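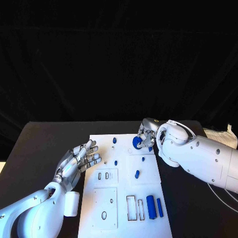 31 October 2023

Task board, Covmont pattern, second build. Notes on the plates and pegs before the parts list goes to Novunitz.

Went over all the inserts with the small file first. The raised plates sit a touch proud of the sheet, as drawn, and I've left them that way. The D-shaped slot was tight on the flat side. Took it down a little at a time and tried the part after each pass. It now drops in under its own weight if it is held square, and jams if it isn't, so I stopped there. The plain slot beside it needed nothing.

Round holes: the small ones on the left side are all to drawing. The oval in the lower plate has a burr on the inside edge that I can feel with a fingernail but can't get at with the file. Needs a scraper. The one in the drawer is too wide.

Blue for the parts is staying. We tried grey ones at Hirnville and they got lost against the bench covering every time they rolled off. 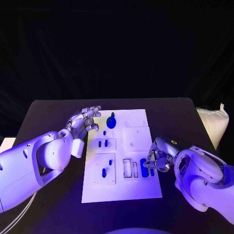 Tall cylinder standing at the lower right, knob at the far end.

The tall cylinder is the part I like least. It is 2 mm over on the drawing I was given and the foot isn't quite flat, so it will stand, but it rocks if the bench is knocked. Turn a new one from the same stock and face the bottom properly. Keep the old one for checking gauges.

Changed the violet lights down a step after lunch and then back up again. With them up full the white sheet goes lavender and the printed outlines are hard to find by eye. I'd like the outlines redone in a heavier line before December, same positions, no new shapes. 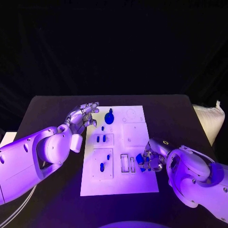

Rectangular blocks next. The pair of slots on the right of the board were cut from the Tanasarn template, which has one wide and one narrow, and the corners have come out with more radius than the blocks have. Either we round the blocks or square the slots. With the blocks held up just past the right-hand edge and both slots standing empty, you can at least compare the two directly. I'd round the blocks, it's the quicker job and they are cheap to print again. Allow 5 spare of each size.

Stock: 400 g of blue left on the open reel. Part number for the new reel ends 873, written on the shelf label.
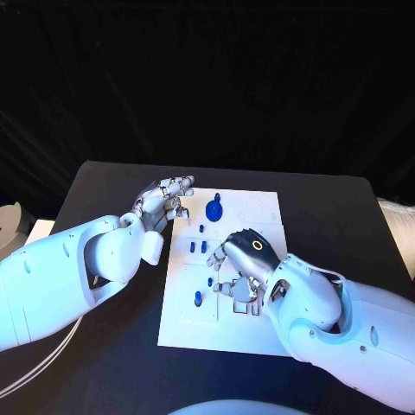
Pegs and knob

Five pegs and the knob out. The one with the rounded top is a shade larger than the others and should be listed on its own line, as the last list had them all as one item and we were sent the wrong ones. Knob is fine. Handle on top could be longer.

Still to do: scraper for the oval, new cylinder, blocks rounded, heavier outlines. Send list to Novunitz once the cylinder has been measured.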